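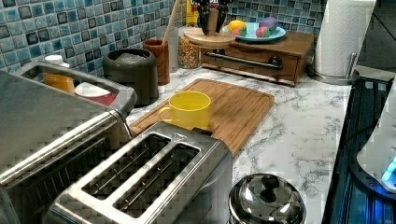 Week 5 handout – Showing the robot: hand guiding, remote control, and what goes wrong

Notes by Thodoris Papadakis, for the Skirkemholm robot lab section. Read before lab. Bring the printed log sheet, I will not have spares.

1. Where we are

Last week: why writing out motions by hand is miserable. Fine for a factory cell where the part is always in the same spot. Kitchens, no. Plates move, mugs get turned around, the counter is full of things you didn't plan for.

So now we show it. A person does the task through the robot, we record, we train on the recording. Sounds easy. Most of the semester is about the ways it isn't.

Terms you need:

Demonstration (demo) – one complete run of the task, start pose to end pose.
Episode – the file you get from one demo. People use the two words for the same thing, try not to.
Operator – whoever is driving.
Policy – what comes out of training. Takes in camera views and joint readings, gives back the next motion.

2. Two ways of showing

Hand guiding (also called kinesthetic teaching). You hold the arm and move it. Motors are in gravity compensation so it feels light, or light-ish. Good: you feel contact directly, no extra gear, new people pick it up fast. Bad: your arms and body end up in the camera view. The policy then trains on pictures with a person in them and runs on pictures without one. Big gap. Also hard to move two joints smoothly at once near the wrist, you get little jerks in the recording.

Workaround – record joint positions only while guiding, then play them back with you out of the way and record the cameras on the playback. Doubles the time. Objects have to go back to exactly where they were. Marks on the counter help.

Remote control (teleoperation). You drive from a leader arm, a handheld controller or a 3D mouse. We use the leader arm, Panent model, the one with the gray grip. Good: clean camera views, you can drive the gripper and the arm together. Bad: no feel. You will press too hard. Everyone does it in the first session.

Delay matters too. Up to a couple hundred milliseconds people cope but slow down. Beyond that they start doing move-and-wait, and the policy learns the waiting. More on this in section 5.

3. The counter task

What the lab groups are working on: picking up small toy food from the plate on the wooden box. The round wooden turntable is up there too, so the fingers have to come down next to it without knocking it. Gripper starts above the turntable, fingers pointing down.

Things to think about before you touch the controls:

Approach direction. Straight down is the safe one. Coming in sideways from the right puts the wrist near the paper towel roll. From the left and front you have the mug to worry about.

Shape. The pieces are not the same. The ball with the rainbow half wants to roll, so close slowly and close centered. The purple one is oblong – line the fingers up across the short side, not the long one. Do the wrist rotation high up, before you descend, otherwise you sweep the plate.

Shiny stuff. Toaster, pot lid, towel holder. Reflections move when the arm moves. Don't tidy them away between demos unless you tidy them away for all of them. Same for the lights.

Height. The plate is on top of the box so the grasp is well above the counter. If you practiced on the flat table in the other room your hands will remember the wrong height. Do a few dry runs with the recorder off.

4. Recording procedure

Home the arm. Wait for the tone.
Place the objects according to the row on your log sheet. Don't improvise.
Start recording, then count one beat, then move.
One smooth attempt. If you miss the grasp, see below.
Release, go back up to the start pose, stop recording.
Write down: operator initials, row number, keep / discard / recovery.

Missed grasps. Old advice was throw them out. Better – if you miss and then fix it in one go, keep it and mark it recovery. The policy needs to see how to get out of trouble. If you miss three times and get annoyed, discard. Annoyed driving is visible in the data, very choppy.

Target is 200 kept demos per group. Roughly 5 in every batch of 20 should be recoveries, don't fake them. A faked miss looks nothing like a real one, people slow down before they "miss".

5. Why more is not always better

Panagiotis Karagiannis's group at Pronby ran this comparison and presented it to us in December. Whole set was 2338 episodes from many operators. Then they cut it to 2000 by dropping those with long pauses. Smaller set, better policy. Same training settings both times.

Reason (he was careful to say likely reason): a pause looks the same to the policy as any other moment. Camera view doesn't change, arm doesn't change, correct action is "do nothing". So it learns to do nothing there, and then gets stuck, becuase nothing changes to get it unstuck.

What causes pauses:
Operator thinking. Plan before you press record.
Operator checking the side monitor. Put it where you can see it.
Delay on the link.
Talking to your partner. Please.

6. Agreement between operators

Two people in each group drive. If one always takes the ball first and the other always goes for the pink piece, the policy may average the two and head for the gap between them. Some model types handle this (we get to those in week 8), the simple one we train first does not. So agree on an order and write it on top of the sheet.

Same goes for grip height and how high you lift. Doesn't have to be identical to the millimeter. Some variation is useful, it teaches the policy what the neighborhood of a good path looks like. But the strategy should be shared.

7. Safety, short version

E-stop within reach of the non-driving partner at all times. Not on the chair behind you.
Nobody's hands over the counter while the arm is live. Reset objects only after the status light goes solid.
Hand guiding: sleeves rolled up, hair tied back, no lanyards. Thumb out of the elbow joint.
If the arm feels heavy all of a sudden, let go and step back. Gravity comp has the wrong payload, come get me.

8. Before lab

Read the Man chapter on learning from demonstration, first half only. The math in the second half we do togther on the board.

Short answers, half a page total, hand in at the door:

Your group hand guides and your partner's forearm is in every camera view. Give two ways to deal with it and what each one costs.
You have a set where every demo is perfect, no misses. Describe what you expect the first time the gripper closes a bit off center.
Which of the three toy pieces would you record the most demos of, and why?

Lab slots are on the door sheet. Groups that haven't picked a second driver yet, email me before 4 pm the day before your slot.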